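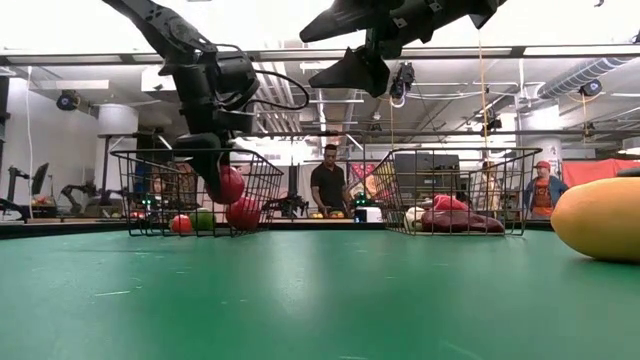
Nzioka talking plush – worth it or a battery eater?
Toys & Games > Interactive and Electronic

mwajuma_c
My niece wants the Nzioka for her birthday in November. The box says it "learns 100 phrases" and "remembers your child." I've read that kind of thing on toy boxes since I was a kid and I don't buy it. Does it learn anything, or does it just unlock canned lines on a timer?

Felletti379
Timer. We left ours switched on in a closet with the door shut and it was saying the "level two" stuff by dinner. No child went near it.

covadonga.f
Not what we saw. Ours sat on a shelf for a week, on, and never moved past the baby talk. My son played with it for two afternoons and then it started using his name. You have to type the name into the app first, I'll give you that.

Felletti379
So it says a name you typed in. My alarm clock could do that.

covadonga.f
Your alarm clock doesn't get hugged to sleep. He's four, he isn't checking the code.

ThangK
Two separate questions here. Does it learn: no, I'd say it counts button presses and squeezes. A closet test proves nothing if something was leaning on it. Is it fun: my daughter says yes, I say the singing is too loud and there's no volume wheel.

mwajuma_c
No volume wheel?? Is there a setting in the app at least?

ThangK
Loud and louder.

n_lema
Tape over the speaker. Two layers of packing tape, works fine on the Zavden dinosaur too.

What bugs me more is the app. It asked for location and contacts before it would pair. I said no to both and it paired anyway, so why ask?

covadonga.f
Mine only asked for Bluetooth. Are you sure you got the right app? There's a lookalike in the store with the same purple icon.

n_lema
Maker name on mine is Surkolari, same as the box. Android though, and an old phone.

Felletti379
And 2,000 five-star reviews that all say "so cute my kid loves it." Sure.

mwajuma_c
OK, so what about batteries? The store page says 12 hours of play.

ThangK
We got one long car ride and part of the next morning. Turn it off at the switch under the tail, the sleep mode still drains it.

mwajuma_c
I'm leaning toward the plain one without the app, half the price and the same ears. Has anyone had that version for more than a month?

n_lema
My sister has it. Ears still wiggle. I'll ask her about the seams, she was complaining about the left foot.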